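3.2 What the review pages measure, and what they leave out

I started this part of the work because I wanted to buy a toy helmet for myself, a wearable one with lights and a voice chip, and I couldn't make sense of the "best of" pages. They all ranked the same few models and they all sounded sure of themselves. So I collected 140 pages that compare collector helmets and read every one of them with a notebook open. It took most of September, and I'd do it again!

My first question was a plain one: did the writer ever put the thing on? I marked a page as "handled" if it gave at least one detail you'd only get from wearing or holding the helmet (where it pinches, how the battery door opens, whether your glasses fit inside). Only 41 pages passed. The rest worked from the maker's own product text, sometimes with a word or two swapped out, and a good many repeated the same typing mistake about the padding on the Drotura model. That mistake turned out to be really handy for me – I could use it to trace who had copied from whom.

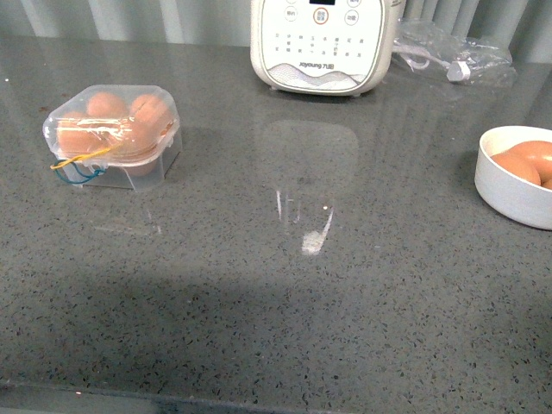
Figure 3. Four eggs in a clear container with rubber bands around the front.

The second thing I looked at was size. Drotura and Sekside both sell their helmets as "one size fits most," and I'd say nearly 60 of the pages passed that phrase along without giving a single measurement. Tanabe prints an inside width on the box, so you'd think that number would show up all over the place. It hardly does. I suspect the page templates have no slot for it: they ask for batteries, material and age, and whatever doesn't fit gets dropped.

Then there are the star ratings. Urkik's helmet had the most owner comments of the four, 2,000 when I saved the pages, and I read through a good chunk of them in the evenings (more fun than I expected, people get very attached to these things). Owners talk about the chin strap and the sound volume over and over. The ranking pages talk about paint. I don't want to make too much of that gap, as I only coded the comments by hand and had no second reader to check me, but it was wide enough that I went back and changed my coding sheet to give comfort its own column. The scores from that new sheet are the ones I use in the next section.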